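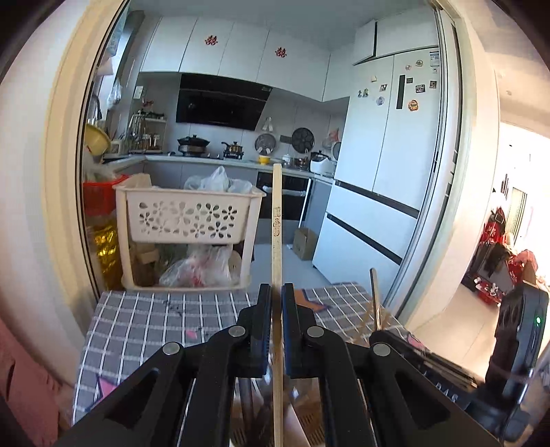
What is new in Ayala 4?

The new version finds by itself the moments when a gripper closes on an object and when it lets the object go, and it uses these moments to divide a long recording into short, separate actions.

Clirberg, the software company from Pruretau, released Ayala 4 on 04/11/2023. Ayala is a program for people who record household tasks with hand-held grippers and who want to use the recordings to teach a robot arm. It reads the video from the camera on the gripper, calculates the path of the tool through the room, and writes both into one file which a training program can open.

Until now, the division into actions was done by hand. A person had to watch the whole recording and put a mark at the beginning and at the end of each grasp. According to Clirberg, this was the slowest part of the work for most of its customers, and it was also the part where two people agreed least. One person puts the mark when the jaws begin to move, another waits until they touch the object. Both choices can be defended, but a robot which learns from a mixture of them will often close its gripper too early.

Ayala 4 looks at the opening between the two jaws and at the movement of whatever is between them. When the opening stops changing and the object begins to move together with the tool, the program writes the mark. The user can shift the mark afterwards, and the program remembers that it was changed by hand.

Thin objects were the main difficulty during development. With a cup or a box, the jaws stay well apart and the difference between a full and an empty gripper is easy to measure. With a chopstick or the handle of a spoon, the jaws are nearly closed in both cases. The company therefore added a second check, which compares the area between the jaw pads with the same area a short time earlier. This check is slower, and it can be switched off for larger objects.

For its own test, Clirberg used 1,811 recordings of tasks at a kitchen or dining table. The program placed the mark for the grasp correctly in 93 per cent of them. A mark was counted as correct when it was close enough to the one given by two human readers who worked separately. The remaining errors came mostly from recordings in which the hand was moving fast or another tool covered the object. The test set is not public, so the result cannot be repeated by others for now.

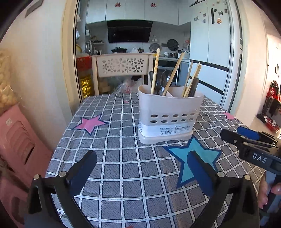

Chopsticks, a spoon and other utensils in a beige caddy, with two hand-held grippers at the table.

A further change concerns work with two grippers. In the earlier version, each tool had its own path and its own starting point, and the user had to bring the two together in a different program. Ayala 4 places both paths on the same map of the room. It does this by comparing fixed details which both cameras have seen, for example door frames, cupboards or the pattern of a tablecloth. Patterns which repeat, such as squares, can still confuse the program — it may then place one tool a whole square to the side. A warning is shown if the two maps do not fit together well.

Vesow, a small firm which prepares training data for other companies, has used a trial version since February. It reports that a recording session which earlier needed a full afternoon of marking now needs about 20 minutes of checking. Vesow also says that its staff had to learn to trust the marks a little less on glass and on shiny metal, where reflections are sometimes taken for movement.

Files made with the previous version can be opened in Ayala 4, but not the other way round. Marks which were set by hand are kept as they are, and the new search runs over old recordings only if the user asks for it. The program needs a computer with a separate graphics card for the second check; everything else also runs without one.

Customers with a valid licence receive the update free of charge. Clirberg is planning a smaller update that will deal with deformable objects such as cloths and plastic bags — no date has been given for it. The manual is available in English, and a German translation is being prepared.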